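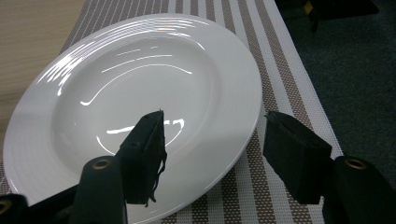 Pastbridge startup pays people to set the table, over and over
2024-06-25

Somus, a household robotics company with one rented floor in Pastbridge, has recorded 2261 examples of people handling dinnerware with hand-held grippers. It would like a great many more before December, when its learning system is due to be tried on tables it has never met.

The project is called Girker. The name means nothing, according to Selma Petek, who runs data gathering and has stopped apologizing for it. Her team of seven spends its shifts doing what most households try to get out of: putting a plate on a placemat, picking it up, and putting it somewhere slightly different. Each go is saved as one example, provided the person holding the gripper didn't sneeze, answer a coworker or forget which plate came next.

"My mother asked what I do now and I told her I set the table," said Petek. "She said she'd been trying to get me to do that since I was six."

The grippers have two fingers and a camera, and they are worked by hand. That keeps the costs down and lets the team record in any room with a table in it.
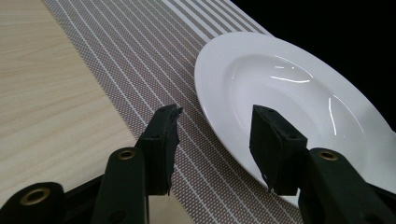

Plates are harder than they look, at least for software. A glossy glaze throws back every ceiling light, and the bright streaks move whenever the camera does. A model trained on too few examples may decide the streak is the edge of the plate and go after it with great confidence. Striped placemats offer it still more edges to be wrong about.

Krum Mujić, who trains the model, said the first 1000 examples taught it mainly that plates live in one spot. The team had been placing them neatly, as people do when they are being watched. New instructions went out asking everyone to be sloppier, and Mujić reports that compliance was immediate.

Recorders now work in blocks of 40 examples, then trade places with whoever is checking footage. Checking is considered the worse job. Petek said the checkers throw out anything where the plate leaves the camera's view for too long, along with one long stretch in which somebody was plainly eating lunch.

Bowls are next on the list, followed by cutlery, a subject on which Mujić declined to be cheerful. Somus is also looking for more rooms to record in, and has been offered the dining hall at Stoyanova, the retirement residence across the river. Residents there have asked whether the robot does dishes. Petek has told them to ask again next year.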